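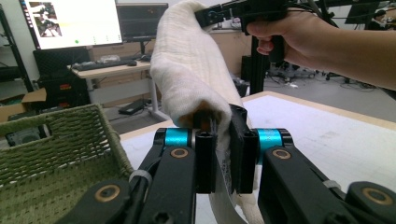 *White towel held at both ends, with a green woven basket beside it.*

## Folding Bath Towels for Basket Storage

These instructions apply to the guest rooms at Hirnero House and replace the sheet issued in September. They cover bath towels only. Hand towels and washcloths are rolled, as set out in the linen room guide.

### Before you begin

Towels must be fully dry. Set aside any towel with stains, pulled threads, or a frayed hem and place it in the repair bin. A standard bath towel in our stock weighs about 500 grams; heavier pool towels are stored on the open shelves.

### Procedure

1. Hold the towel by both ends and draw it out to its full length. Keep a light, even tension.
2. If the fabric has twisted, let go of one end, allow the towel to hang straight, and take hold again at the corners.
3. Lay the towel flat and smooth it from the center toward the hems.
4. Fold it lengthwise in thirds. The side hems should lie inside the fold.
5. Bring the short ends together, then fold once more.
6. Place the towel in the basket with the rounded fold facing up.

Each basket holds 6 bath towels. Do not press in additional towels – the weave of the basket will stretch, and the rim loses its shape.

### Care of the baskets

Shake out lint weekly. Wipe the rim with a damp cloth and let the basket air-dry before refilling it. Damaged baskets should be reported to Gebhard Riedl in Housekeeping, who also keeps the replacement stock.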